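Manipulation Lab, Handout 4: Thin and Crumpled Things
Birken Hall, Station 2 (the Marow pair)

By now your team has picked up blocks, cups and the foam banana. All of those hold still and have sides. This week's objects have neither virtue. You will be working with small green printed pieces, and a piece with a fold in it is a different object every time you let go.

The goal is a two-sided hold: one fingertip on each side of the piece, both low, arms coming in from opposite directions. Do not lift until both tips are where you want them. A team in March skipped this and spent the session chasing one piece across the table.

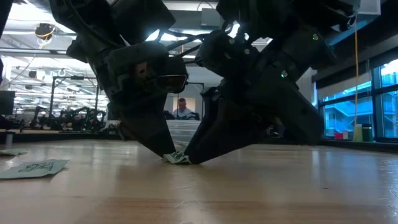
Before you run anything

1. Read the Kerekes notes on contact, at least as far as the part with the diagrams.
2. Set the approach height by hand – the table is glossy and the depth reading near a reflection is fiction.
3. Keep spare pieces well off to one side. The planner will not mind dragging a wrist through them, but you will.
4. Slow both arms down. Slower than that.

What to hand in

Log 5 attempts, including the embarrassing ones. For each, write down which tip touched first, what the piece did, and what you changed afterward. "It slipped" is not an observation. Upload the logs to your Brorow folder by May 20, 2021. Teams of 2 submit one report between them, with both names on it and preferably one opinion.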